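Wiltitz Opens Equipment Case Return and Repair Program to Rental Customers

HURKSKA, Monday, November 6, 2023 - Wiltitz, a supplier of rental survey and measuring equipment, today opened its case return and repair program to all rental account holders. The program covers hard-shell transport cases issued with levels, data loggers and water sampling kits. It was previously limited to customers of the Marinho depot, where a trial ended in October.

Under the program, a customer may return a damaged or worn case at the end of any rental period. The case is inspected at the depot and assigned to one of 3 grades. Grade A cases go back into stock after cleaning. Grade B cases receive replacement latches, hinge pins, seals or foam inserts. Grade C cases have cracks in the shell or a warped closing edge and are withdrawn from service. Usable hardware is removed from Grade C cases before the shells are sent for plastics recycling.

During the trial, the Marinho depot graded 1,115 cases. The most common fault was a compressed lid seal, followed by torn foam and bent latch pins. Shell damage was less common and was found mainly on cases that had been strapped to open vehicle racks.

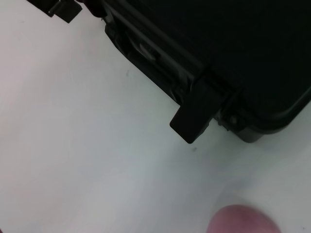 Customers on standard accounts will not be charged for Grade B repairs. A Grade C withdrawal is charged only if the inspection report shows impact damage or exposure to solvents. The report is issued within 8 working days of receipt and is sent to the address on the rental account. Charges may be disputed in writing within 20 days of the report date. A disputed case is kept at the depot until the matter is closed.

"Most of the cases we used to write off had one failed part," said Buppha Somboon, head of depot operations at Wiltitz. "A seal takes a few minutes to change. We had no process for finding those cases and no parts on the shelf, so they were replaced whole. The trial gave us the numbers we needed to stock parts by case size."

Replacement seals and inserts are supplied by Gernia under an agreement that covers all Wiltitz depots. Inserts are cut to the outline of each instrument and are marked with the rental stock number. Customers who have modified an insert should note this on the return form. Modified inserts are replaced at the customer's cost.
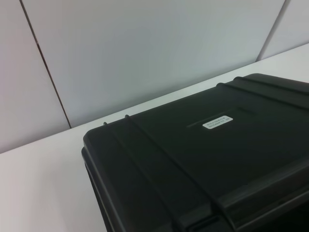
Hard-shell case with ribbed lid, shown closed.

Cases should be returned closed and latched, with the instrument inside unless the depot has given other instructions. Batteries must be removed and packed separately. Labels added by the customer may be left in place. Padlocks must be removed before shipping, as cases that arrive locked cannot be inspected and will be held.

Return forms are available from the Hurkska and Marinho depot counters and through the customer account page. Existing rental agreements do not need to be amended.

About Wiltitz
Wiltitz rents survey, leveling and water sampling equipment to contractors, utilities and public works departments. The company operates depots in Hurkska and Marinho.

Media contact
Depot Operations Office, Wiltitz, Hurkska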